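22/04/2023, Sellik sim cell, wrist camera build
Checklist: software safety review before the door tasks go to the real arm
Status at end of review: **not released**

Comments are mine unless marked otherwise. "Pass" means I saw it happen on my own machine. A green badge in the Beaudoin dashboard doesn't count.

## Control

- [x] **Stop command halts the arm in mid-move.** Pass. Tried from the console and from the script.
- [x] **Speed cap applied after the planner, before the driver.** Pass, but the cap lives in two config files and they disagree. The lower one wins today. I'd like to know why before I trust it tomorrow.
- [ ] **Gripper command times out if no contact is reported.** Fail. The Tamimer driver waits forever. The ticket says "won't happen in practice." It happened twice this morning.
- [x] **Controller refuses stale joint readings.** Pass.

## Perception

- [ ] **Door detector gives a confidence value the planner really reads.** Fail. The value is published. No code on the planner side subscribes to it.
- [ ] **Dark, glossy panels handled.** Not shown. The release note says the model is "robust to low contrast." Robust compared with what? On near-black surfaces I got a door plane that jumped about 5 cm between runs with the same seed. Faint marks on the panel may be getting picked up as features. I can't prove that yet, and the people who wrote the note can't rule it out.
- [ ] **Handle search limited to the target door.** Open. A handle on the next cabinet over shouldn't be a candidate. I found no filter for it in the code.
- [x] **Camera-to-gripper transform checked at startup.** Pass. It fails loudly when the file is missing, as it should.

## Planning

- [x] **Collision shapes loaded for both fingers.** Pass.
- [ ] **Collision shape loaded for the door while it swings.** Fail. The planner treats it as fixed in the closed position. Elau's demo worked because the arm happened to stay clear.
- [ ] **Retry limit.** Set to 5 in the docs. I couldn't find it in the code, so I let it run and gave up waiting.
- [n/a] **Two-arm moves.** Out of scope for this release.

## Tooling and logs

- [x] Replay gives the same joint path as the live run.
- [ ] Logs name the model version. They name the folder, and people copy folders.
- [ ] Sim lighting varied between runs. One preset only. Any success rate quoted from it should say so.

## Before I'll look at this again

1. Fix the gripper timeout.
2. Connect confidence to the planner, with a refusal below the threshold.
3. Give the door a moving collision shape.
4. Send raw logs, including the failed runs. No highlight reel, please.

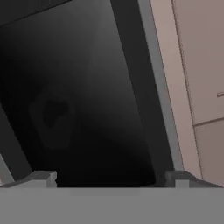 *Simulated gripper view, dark panel ahead, nothing between the fingers. See Perception, second item.*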